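Section 4. Setting Up a Quarterly Output Series

4.1 Before you begin

Jillex reads output and price series from the data folder named in your workspace settings. Complete the steps in Section 3 before continuing. The connection light on the status bar must be green.

You need the following:

A quarterly nominal output series in current prices.
A matching price index, or the monthly index from which one can be built.
Write access to the regional table. The sample workspace uses the Ilholm table, which holds 3,604 rows.

Note: Read-only users can open a series and chart it but cannot save a base period.

4.2 Load the series

1. From the Data menu, select Import, then Series.
2. Choose the source file. Jillex accepts comma-separated and tab-separated text.
3. In the Frequency box, select Quarterly. Do not leave this set to Detect if the file has gaps.
4. In the Date column box, pick the column that holds the period label. Labels must follow one pattern through the whole file.
5. Click Check. The row total shown at the bottom of the window must match the source table.
6. Click Load.

Caution: Loading a series under an existing name replaces the stored values. The old values stay in the revision log only if logging was turned on first. See 4.5.

4.3 Set the base period and deflate

1. Open the series and select the Prices tab.
2. Attach the price index. If the index is monthly, set Convert to Average of months. End-of-month conversion is meant for interest rates and money stock.
3. Enter the base period. A full year is preferred — a single quarter will carry any seasonal pattern into the deflated values.
4. Select Deflate. A second series is created with the suffix R.
5. Open both series in the table view and confirm that nominal and real values are equal, taken over the base year as a whole.

Note: Chained series do not add up outside the reference year. The difference is placed in a line called Residual. Do not spread it over the components by hand.

4.4 Seasonal adjustment and growth rates

1. Select the R series and open Adjust.
2. If the publisher has already adjusted the data, check Source is adjusted and go to step 4.
3. Otherwise, select the Dirnum filter and set the number of passes to 2. More passes smooth the turning points.
4. Open Growth and choose one of the two rate types. Quarterly annualized compounds the quarterly change over four quarters. Year over year compares each quarter with the same quarter a year earlier.
5. Type the rate type into the Label field. It is printed under every chart made from the series.

Caution: Do not mix rate types in one chart. Jillex will draw both lines on the same axis without a warning.

4.5 Log revisions

Statistical agencies publish a quarter more than once. With logging on, each release is kept as a separate vintage.

1. Select the series, then Properties, then Vintages.
2. Turn on Keep all releases.
3. Set Maximum vintages. The default is 25. When the limit is reached, the oldest vintage is written to the archive folder and removed from the list.
4. Set the check time. A check on Thursday at 9:15 a.m. is stored as Thursday 09:15 in the time zone of the server, not the workstation.
5. Click Apply.

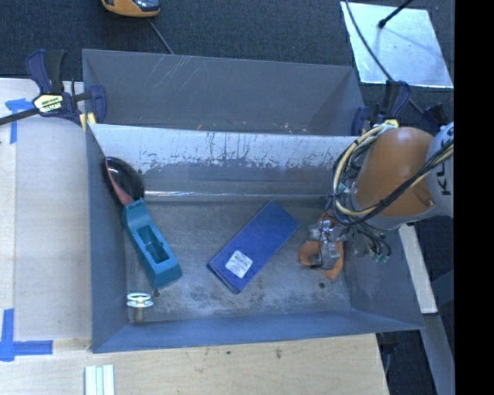

Daichi Ishida writes that on his installation the growth chart kept showing the first release after a revision had loaded, although the table view was correct. He cleared it by opening Vintages, setting Chart uses to Latest, and redrawing the chart. He adds that the setting has to be made again for each copied series.

The behavior applies to any series copied from a template. Templates store the vintage number, and a copy keeps it until Chart uses is changed.

4.6 Compare two vintages

1. In the Vintages list, select the earlier release, hold Shift, and select the later one.
2. Click Compare. Changes are given in percentage points.
3. To save the result, click Export and choose the Pacheco layout — it puts the earlier release in the left column.

Note: If the base period changed between the two releases, compare growth rates only. Levels are not comparable until both vintages are rebased as described in 4.3.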